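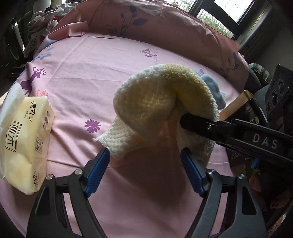 父親の名が先に知られている選手は、指名の日から既に比較されており、本人の成績表が読まれるのはその後になる、というのがPemmontの育成担当者の一人から得た回答であった。同じ担当者は、比較が不利に働くとは限らず、出場機会の配分においてはむしろ初年度に有利に作用する場合があるとも述べている。本節では、この見解が下位指名選手の移行過程にどの程度当てはまるかを、記録と聞き取りの両面から検討する。

4.2　下位指名選手の移行過程と家族歴

4.2.1　対象と資料

分析の対象は、アイスホッケーの若年層リーグに所属し、後半の巡目で指名を受けた選手のうち、指名後三季以上の出場記録が確認できる300名である。このうち、親または兄弟姉妹に上位リーグでの出場経験を有する者は49名であった。以下ではこの群を「家族歴あり群」、残りを「家族歴なし群」と呼ぶ。なお、指導者としての経験のみを有する家族は家族歴に含めていない。

出場記録は各クラブが公開している試合別の資料に基づき、欠落のある試合については対戦相手側の資料で補った。聞き取りはPemmont、Erndale、Cullormontの三クラブで実施し、いずれも育成部門に属する職員を対象とした。聞き取りの時間は一回につき一時間を上限とし、発言の引用に際しては職名以外の属性を記載しないことを事前に取り決めた。

4.2.2　出場時間の推移

初年度の一試合当たり出場時間は、家族歴あり群において長い傾向が認められた。ただし、この差は二年目に縮小し、三年目には統計的に有意な水準を下回った。ポジション別に見ると、初年度の差は主としてフォワードに由来しており、ディフェンスでは当初から明確な差が確認されなかった。ゴールテンダーについては該当者が少ないため、推定の対象から除外した。

この推移には二通りの解釈が可能である。第一は、クラブ側が初年度に家族歴を選手評価の補助情報として用い、実績の蓄積に伴ってその比重を下げたとする解釈である。第二は、家族歴あり群の選手が幼少期から氷上練習の機会に恵まれ、移行直後の適応が早かったとする解釈である。両者は排他的なものではないが、得られた記録のみから寄与の大きさを分離することは困難である。

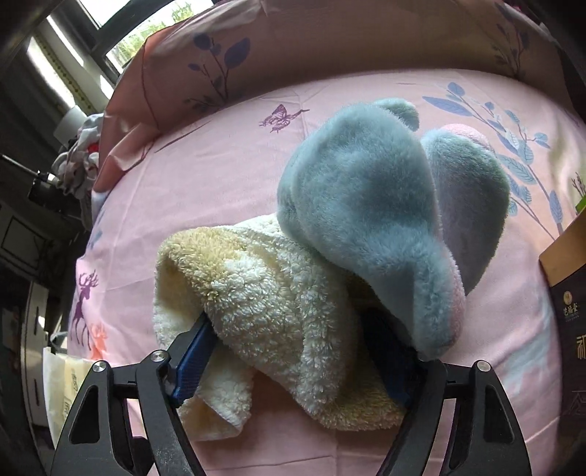 図3　参考資料

第二の解釈に関しては、指名前の練習環境に関する自己申告が一定の手掛かりとなる。質問票への有効回答を見ると、十二歳以前に週三回以上の氷上練習を行っていたとする者の割合は、家族歴あり群で高かった。しかし、この項目を統制した後も初年度の出場時間の差は完全には消失せず、練習機会のみによる説明には限界があると考えられる。

4.2.3　報道量と評価の関係

選手に関する報道の量は、地域紙およびクラブの広報資料における言及記事数によって測定した。収集した記事は1,000件近くに上り、そのうち選手個人の成績または経歴を主題とする425件を内容分析に用いた。試合結果の一覧に氏名が現れるのみの記事、および複数選手を列挙した契約告知は除外した。

家族歴あり群に関する記事では、家族の経歴に触れる記述が冒頭段落に集中していた。一方、三年目以降の記事ではその位置が後段に移り、選手自身の役割や守備面の貢献が先に記される例が増加した。同様の変化は、Erndaleの所属選手を扱った記事において特に明瞭であった。同クラブでは広報担当者が選手紹介文の書式を三季前に改めており、この改訂が影響した可能性は否定できない。

報道量と出場時間との間には弱い正の相関が見られたが、時間差を考慮した場合、出場時間の増加が報道量の増加に先行する例が多かった。したがって、報道が起用を促したとする見方を支持する結果は得られていない。Cullormontの職員も、起用の決定に際して記事を参照することはないと回答している。ただし、この種の回答には社会的望ましさによる偏りが含まれうるため、慎重な取扱いを要する。

4.2.4　Katona方式による再評価

評価者が選手の家族歴を知ることの影響を確かめるため、氏名および背番号を伏せた試合映像を用いるKatona方式の評定を補足的に行った。評定項目は、スケーティング、パック保持、守備時の位置取り、交代の判断の四つとし、各項目を七段階で採点した。評定者間の一致度は、交代の判断を除く三項目で十分な水準に達した。

匿名条件では、両群の初年度の評定平均に有意差は認められなかった。これに対し、クラブ内部の通常の評価票では、スケーティングを除く項目で家族歴あり群が上回っていた。この不一致は第一の解釈と整合的である。もっとも、匿名条件の評定は限られた試合映像に依拠しており、練習時の態度や遠征中の行動など、クラブが通常考慮する情報を含んでいない点に留意する必要がある。

4.2.5　本節の限界

対象は三季以上の記録を有する選手に限られており、早期に競技を離れた選手は含まれていない。家族歴が競技の継続そのものに影響を及ぼしている場合、ここで示した群間差は過小または過大に推定されている可能性がある。また、大学リーグを経由した選手では指名から契約までの期間が長く、初年度の定義が他の選手と厳密には一致しない。この点については、契約時点を起点とした再集計の結果を付録Bに示した。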